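How to Repair the Paper on a Shoji Door

Posted by Soo-ah Kong, February 6, 2020

When we moved to Stukport, the apartment had two sliding doors with paper, and one of them had a hole from the former tenant's cat. I asked at a shop what a new door costs and then I decided to learn the work myself. I have now changed the paper four times, so I write down my way for other beginners. It takes one afternoon, plus the night for drying.

What you need

A roll of shoji paper, rice glue or thin starch glue, a flat brush, a sponge, a bucket of warm water, a metal ruler, a sharp knife with new blades, and masking tape. My paper is the Noh roll, which cost 1,111 in our money at the time. It was enough for both doors and I still have a piece for small patches.

Step 1. Take the door out

Lift the door straight up into the top track, then pull the bottom toward you. If it is heavy, ask a second person. Lay it on a blanket with the paper side up.

Step 2. Remove the old paper

Wet the paper only along the slats, with the sponge. Wait 3 minutes. The glue becomes soft and you can roll the paper away from one end. Do not pull when it resists, put more water instead. Wipe off the old glue and let the wood dry completely. My first time I was impatient with this, and the new paper came loose in two corners.

Step 3. Put the new paper

Fix the end of the roll at the top with tape, and check that it lies straight before you use any glue. Roll it back up to the tape. Brush the glue on all slats, thin and even, and then unroll slowly toward the bottom. Press lightly with a dry cloth.

Step 4. Cut the edges

Hold the ruler against the border of the wood and cut along it with the knife. Change the blade when you feel it drag. A dull blade tears wet paper very quickly.

Step 5. Dry and spray

Leave the door flat overnight, away from the heater. Small wrinkles are normal. In the morning, spray a fine mist of water from 300 millimeters away, and the paper becomes tight as it dries. If you bought plastic-coated paper, skip the spray. Then put the door back, top first.
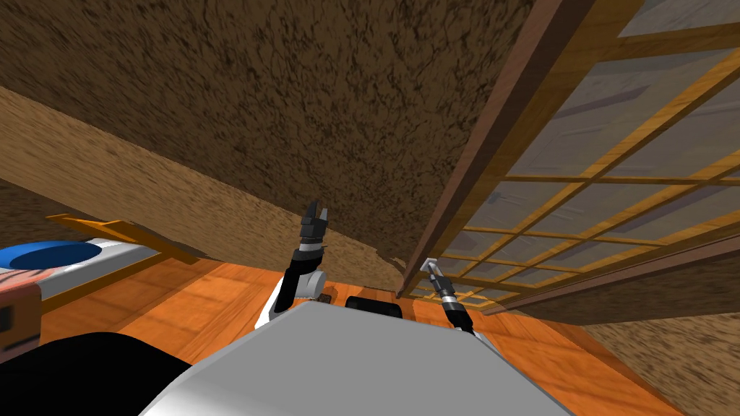

Small holes

For a hole smaller than a coin you don't need to change the whole sheet. Cut a patch a little bigger than the hole, put glue only on its edge and press it with your finger. My neighbor cuts hers like leaves, and I started to do the same.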